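Zavdale Rural Telephone Exchange

The Zavdale exchange is a small telephone and internet exchange in the Jerden valley. It serves the town of Zavdale and the farms on both sides of the river. The exchange was built by the Fairweather Telephone Cooperative, which had 400 member households in its first years. Before it opened, calls from the valley were connected by hand at the switchboard in Tukier, 18 miles to the south, and the switchboard closed at nine in the evening.
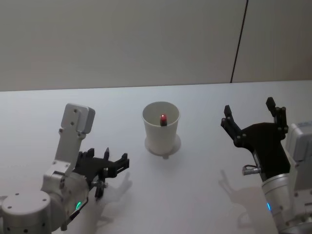 Article by the Jerden Valley Local History Pages. Last revised in September.

The first equipment could handle 500 lines. Most of them were party lines, where several homes shared one pair of wires and each home had its own ring. Private lines became common after the cooperative put the main cable to Tukier under the ground. The old poles remained in use on the east bank, where the soil is rocky.

Internet service over the telephone lines was added later. Its speed depends strongly on the distance from the exchange, and homes at the upper end of the valley have long reported slow connections and breaks in service during heavy rain. The cooperative answered with a radio link from the water tower to the upper farms, but trees on the ridge limit its reach.

A fiber line from Tukier now ends at the exchange building. It was planned for 3000 addresses in the whole Jerden area, including several villages that the telephone exchange never served. The copper lines are still kept for customers who have only a telephone.

See also: Fairweather Telephone Cooperative; Tukier switchboard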